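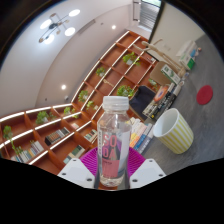 Working Papers > Plarkine Project > Shelves in Shared Rooms > Section 4

4. Plants and books in open shelving

4.1 The shelves as a place for plants

In the earlier sections we treated the open shelf mainly as storage. During the home visits in Trindport it became clear to us that this view is too narrow. Many residents had bought a cubby unit for books and papers, and after one or two years a good part of it was given to potted plants. In the present section we describe how the two uses live together in the same piece of furniture, and which problems the residents reported.

The visits covered 36 rooms. In each room we drew a simple plan of the main shelving unit and noted for every cubby what was standing in it. In total the plans contain 672 cubbies, of which 588 held at least one object on the day of the visit. A cubby was counted as a plant cubby when a pot stood inside it, also when there were other small things next to the pot. Plants on the top board of a unit were noted separately and are not part of these counts.

Figure 2 gives an idea of the kind of unit we mean. It is a large wooden shelving unit in a warm reddish brown, divided into many square cubbies, with white strips along the front edges of the shelves. One end of it meets a window. Small potted plants are spread over the cubbies, and books fill several of the lower ones. The stems of a trailing plant hang down over the cubbies below it. We found this mix, with different proportions, in most of the rooms.

4.2 Position of plants and books

We had expected that plants would be collected close to the window and books kept far from it. This was true only in part. Residents did put the new and the weak plants near the light, but the older ones were often distributed over the whole unit, also in places where the light was clearly poor. When we asked for the reason, the answers were mostly about the look of the room. Several persons said that a wall of books alone felt heavy to them, and that a green spot here and there made it lighter.

For books the rule was more stable. They were placed low, and the larger ones lowest. Two reasons were given: the weight, and the wish to reach the books without a chair. A third reason may be that a watering can is easily lifted over a plant at chest height, while a plant on the lowest row needs bending. No resident told us this directly, but we saw it in how the plants were watered during the visits – the low pots were taken out and carried to the sink, the higher ones were watered in place.

Trailing plants are a special case. They need free space under them, and so one pot can make several cubbies less useful. Some residents left the cubbies below empty. Others accepted the stems in front of their books and moved them aside by hand when a book was needed. In the rooms of the Kalogeropoulos building, where the units are fixed to the wall and cannot be extended, the second solution was more common.

4.3 Water damage

The damage which we noted was small in nearly all cases. The most frequent form was a ring on the shelf board under a pot without a saucer. Next came a lifted edge strip, usually at the front where water had run forward. On the units made by Roltaten the strip is a separate part and can be glued again, and some residents had done so themselves. Damaged books were reported in only 2 rooms, and in both cases the pot had stood in the cubby directly above the books.

It should be said that we could look only at what was visible. Boards under heavy rows of books were not inspected, as we did not want to empty the shelves of our hosts. The true amount of damage is therefore probably higher than our notes suggest.

4.4 Changes over the year

The plans show one visit per room, in March, and cannot say much about movement. From the interviews, however, we know that the arrangement is not fixed. Plants are brought down from the window end in summer, when the sun is too strong for the leaves, and go back in autumn. Books follow more slowly. A row is shifted when a pot needs its cubby, and it often remains in the new place after the pot is gone. For a later study we would suggest a second visit in late summer, with the same plan and the same numbering of the cubbies.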